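Litbridge
Home | About Us | What We Test | Reports | Visit | Contact

About Us

December 16, 2023
By Catrin Howells

Litbridge is a small test shop. People bring us claims about machines that can do chores, and we check them. Can it fold the towels? Can it sort a bin of fasteners? Can it clear up after a four-year-old? Most of the time our answer is "not yet," and we get paid the same whichever answer we give.

Ghassan Nimri and Rosário Correia started the shop after years of buying equipment for a packaging plant, where they sat through a lot of sales demos. The demos were always good. Then the machine came in the door and somebody had to stand next to it all day. Ghassan still has the invoice for the worst of them taped inside a cabinet.

We now have 26 chores on our list. Some come from the home and some from the shop floor, and a few, like putting a nut on a bolt, belong to both. We like toy parts for that kind of work. They are big and bright and cheap to replace, and a child can handle them, so a machine that struggles with them has no business near a real assembly bench.
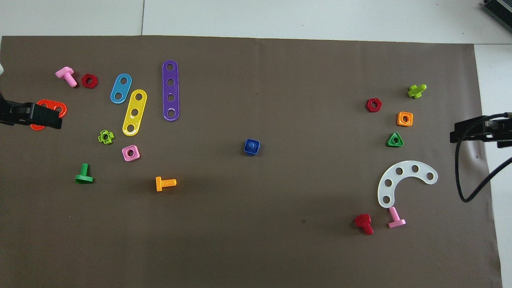
People who visit tend to be impressed by the arms and bored by the parts. We'd ask you to turn that around. A bolt standing on its head is one problem and a bolt lying on its side is another. A flat strip leaves very little to get hold of. You sort all that out without thinking while talking on the phone. For a machine, each one still has to be learned, and what it learns on one table may not carry over to the next.

So we are slow. A chore gets 623 tries before we write a word about it, and we publish the bad runs along with the good ones. Tarek Qudah runs the floor and decides what counts as done. He is strict – a nut that is halfway on is not on.
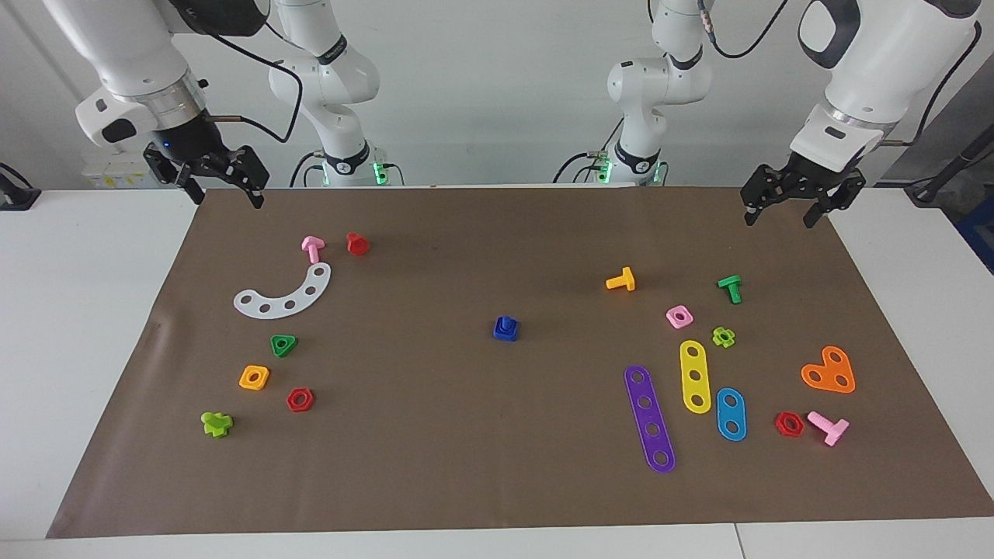
Two arms, one mat, and a spread of toy bolts, nuts and strips.

Do we think it will never happen? No. Our Pullero report, out in February, has kinder things to say than the last one did. But if you are asking whether to put off hiring, or whether to spend $3000 on something that promises to tidy the playroom, our advice is to wait and keep a broom handy.

Abla Nseir handles bookings. Tell her what the machine is supposed to do and what you were promised, in writing if you have it. We don't take shares in the companies we test.

Contact: Abla Nseir, Bookings Desk | © 2023 Litbridge | Back to top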